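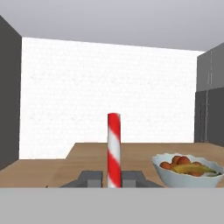

Red and white striped rod on the wooden table.

Emgate Coin Club, notes from the July meeting

I said I'd write these up the same evening and then didn't, so if I've put words in your mouth, tell me on Sunday and I'll change them. Leen Saab was in the chair and I had the notebook. We got going at 7.30, once the hall heating had been argued over and left as it was.

Last month's notes
Agreed, with one correction. I'd put down that the Munshi album pages were too tight for crowns. It was the half crowns that were tight. Crowns don't go in at all. Sorry to Munshi and to everyone who went home and tried it.

The Kumero tin
Most of the evening went on this, and I enjoyed every minute of it! The family have let us sort the tin before they decide what to sell. It's mainly pre-decimal pennies, 180 of them, plus a bag of foreign bits that I've put to one side for now. Leen went through the pennies by date on the first pass and pulled out three she wants a second opinion on. One has a very weak date (I thought I could see a 1 and a 9 and nothing much after that) and the other two look to me as though someone has had a go at them with metal polish. Leen was kinder about those than I was.

We talked about what to tell the family. My feeling is that we should say plainly that most of it is worth a little over scrap and that it's a lovely thing to keep in the house. A couple of people thought that sounded mean. We settled on Leen ringing them, as she has the better telephone manner, and me typing up the list by date with a line on condition for each. I'll do it in pencil first.

Nothing in the tin is to be cleaned, dipped, wiped or breathed on until they've had it back. I know we all know that. I'm still writing it down.

Flips and capsules
The Stinder capsules came and they're the wrong size again. They rattle. I've asked for a swap and they've said yes, but we pay the postage, and I'm not thrilled. In the meantime there are two boxes of card flips in the cupboard, so please use those up. If you staple them, flatten the staples afterwards — I found a scratch on one of my own florins last week and I've been sulking ever since.

We had a bit of a side chat here about whether the older soft plastic flips should be thrown out. Leen says yes, all of them, tonight. I've still got a drawer full at home and said I'd get to it. Minuted so that I do.

Swap table
Quiet one. Five lots went out and the rest came back to their owners. There was some muttering about price stickers stuck straight on to the coins' envelopes so that the writing underneath couldn't be read. Please put them on the back.

Library
The Scottish silver book is still missing. It has a blue cover and my tea ring on it, so there's no point pretending it's yours. Two other books came back, both late, no fine.

Autumn talk
No speaker yet. I offered my hammered pennies talk and there was a pause long enough for me to notice, so we're asking elsewhere first. Leen has someone in mind for a talk on tokens and will write to them. If that falls through you're getting the hammered pennies, and I'll bring the slides with the new map.

Any other business
The big magnifier lamp wants a new bulb. I'll get one.
Someone left a grey scarf. It's on the hook by the kitchen.
Tea money was 3p over, which has gone in the jar.

Finished at 9.40. Next meeting same room, and Leen has the key.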